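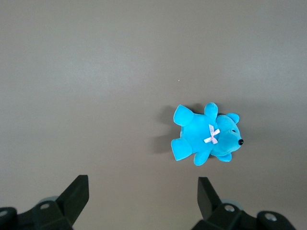 June
By Radomir Leka

Throughput is the number most warehouses use to judge a picking cell, and it is the wrong one to start with. A cell handles what its fingers can close on, at the speed its planner allows, and whatever it can't handle goes to a person. The composition of that remainder decides what the person's shift is like. Take a small plush bear, turquoise, with a ribbon bow at the neck and four stubby limbs. It has no flat face to grip, it compresses, and the bow is a thin feature a fingertip can catch. A carton has none of these properties. A cell tuned on cartons will pass the bears to the exception lane all day.

I spent two years as shift lead at the Grollbridge returns building, where Trasitz put in its first cells. Before that, one packer handled 500 items on a normal shift, and most of them were easy. The easy items were the rest periods, although no schedule listed them that way. After the change the cells took the easy items. A packer's count fell to 397, later to 394, and management read this as a lighter load. Every one of those items was soft, tangled, torn or mislabeled. Chidubem Yusuf, who worked the lane beside mine, asked for the count to be weighted by item type. The request was logged on a Tuesday and closed without a reply.
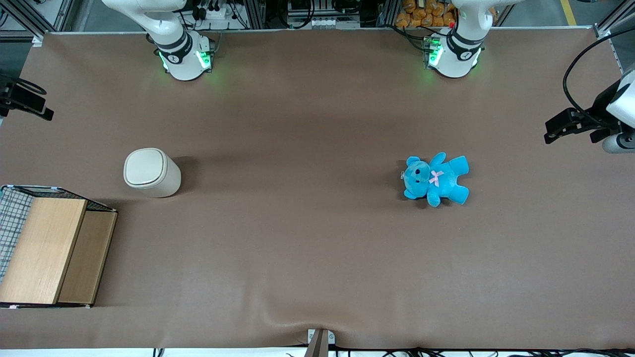

Weighting isn't difficult. Time the handling of each class by hand, divide by the time for a plain carton, and multiply. We did it on paper over a few breaks. Plush came out well above cartons, and anything with a strap or ribbon came out higher again.

The second change is in who knows what. A packer used to learn the stock by touching all of it. New hires now see only the failures, and they form odd ideas of what a normal return looks like. When a cell is down for service, they are slow on cartons. I would rotate every packer through a full manual lane once a week and accept the lost output.

I am in favor of the cells. My wrists are better for them. My objection is to a target set before installation and carried over afterward, as if the mix of work were the same. Any site adding a cell should drop the old per-person rate on the day it goes live, measure the remainder, and set a new rate with the packers in the room.

Comments

Spyros Dervishi
We kept our old rate for a full quarter after go-live. Two people transferred out of the exception lane.

Faustine Courtois
Did your weights include scanning time? Torn labels are most of my delay.

Radomir Leka
No, handling only. Scanning should be timed separately.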